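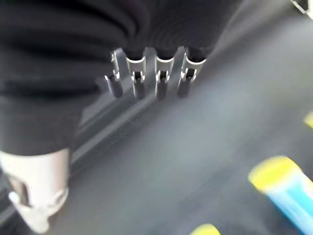
Sekari Automation Club — Bench Robots board

Thread: Wrist clips and the black cloth, how are you all setting yours up?

ristetti_fan
17 Feb 2022

Hi everybody, and sorry in advance for the length, I type the way I talk. I've taken over looking after the shelf cell at our place and I'm trying to get the upkeep into some kind of order before it gets away from me. The job is simple enough on paper: pick a can, carry it, put it back on the shelf. The looking after is where my evenings go.

My main headache is the black cloth by the rail. The clips hold its edge in little gathered loops, and I can't decide how much slack to leave. Too tight and I worry about it pulling on the clips, too loose and it hangs down where the white finger wants to be. The write-up I inherited from Arnden says to redo the clips every 20 shifts and says nothing at all about slack. How do you folks do it?

And while I have you — do you clear the bench before you work on the clips? I keep leaving things lying out on the gray surface and then having to go back for them.

bench_marmot

Welcome! I had the same write-up once and I remember being just as puzzled by it. I leave enough slack to get two fingers under each loop, and then I jog the arm very slowly through its whole reach with my hand near the stop button. If the cloth touches the finger anywhere, I take up a bit more and go again. It's slow, but it's a pleasant sort of slow if you have coffee nearby.

And yes, clear the bench. Everything goes in a tray on the floor, pens and glue and all, and the tray doesn't come back until the arm is parked.

oldrail205

I'm going to disagree a little, with love. Two fingers is far too much on a short rail. I go for one, and I start from the clip at the end and work along, pushing each fold in with a plastic spatula. I also look at the rail itself while I'm there. Scuffs on the face don't bother me, but if I can catch a fingernail on one I smooth it off with a fine pad, wipe it down, and only then put the cloth back.

Every 20 shifts sounds like a number somebody wrote down in November and never looked at again. I do mine every 7 and it takes me less time than arguing about it.

bench_marmot

Seven! You must have a tidier life than I do. I tried doing it that often and all the handling stretched my cloth worse than the robot ever did. I'd rather check it often and only touch it when it needs touching.

oldrail205

Fair point about the stretching. Mine is a heavier cloth, so maybe that's the difference between us.

ristetti_fan

This is so helpful, thank you both! I'll start with one finger of slack and see how I get on. Next question, if you can stand it, about the other hand. I'm setting the grip for the cans, and I have it closing near the top with one finger curled over the lid. It feels secure to me, but I'd love opinions before I save it as the standard grip. 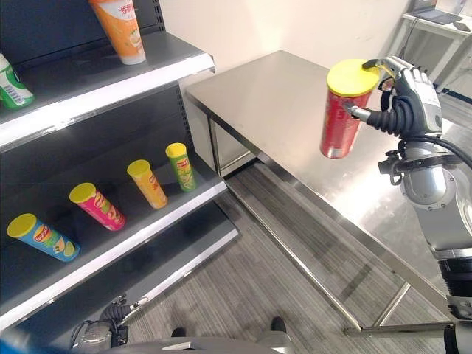

Red can over the steel table, one finger on the lid, the rest of the row on the middle shelf.

zinchenko_cell

Long-time reader, and I finally have something to say! I'd move the grip down. A finger over the lid is fine for holding, but think about when you want to set the can back on that shelf with the others tilted like that. You've got to tip the can, and the finger on the lid is in between you and where you're going. We grip ours at the middle and let the wrist do the tipping.

oldrail205

I'd keep it high, myself. With a middle grip you need a lot more room between neighbors, and a diagonal row like that doesn't leave you much. What I would do is teach the release in 3 steps: open the side finger a hair, lift the top one straight up, then back the whole hand away. If you open everything at once you'll be picking cans up off the carpet.

zinchenko_cell

We open everything at once and we're fine, but our shelf has dividers, so I'll give you that one.

bench_marmot

Whichever you choose, please watch the cable at the wrist when you teach the tilt. It wants a nice easy loop down toward the elbow with nothing pulling on it at the far end of the move. I run the arm to its worst pose, hold it there, and give the cable a gentle wiggle at the connector. If it feels like a guitar string, back it out and give it more. I lost a connector that way and it took nearly 3 weeks to get another one, and I sulked through every day of it.

Also wipe the fingertips. Lids and cans both get a bit greasy from being handled, and the grip values you save with clean tips won't be any good with dirty ones.

ristetti_fan

Okay, I'm writing all this down on the sheet that hangs by the cell. So far I have: check the slack at the start of every shift, redo the clips only when it's off, fine pad on the rail if a nail catches, wipe the fingertips, wiggle the cable at the worst pose. I'm going to try the high grip with the slow release first, and then the middle one, and I'll come back and tell you which of you was right (I'm secretly hoping it's a tie).

One last thing — does anyone save separate grips for each can color, or do you just use one for the whole row?

oldrail205

One for the whole row, so long as the cans are the same size. I did keep a separate one for each for a while and spent more time finding the right file than running the cell.

zinchenko_cell

Separate positions, one grip. I'll send you our sheet tonight if you message me, it has the release order on the back.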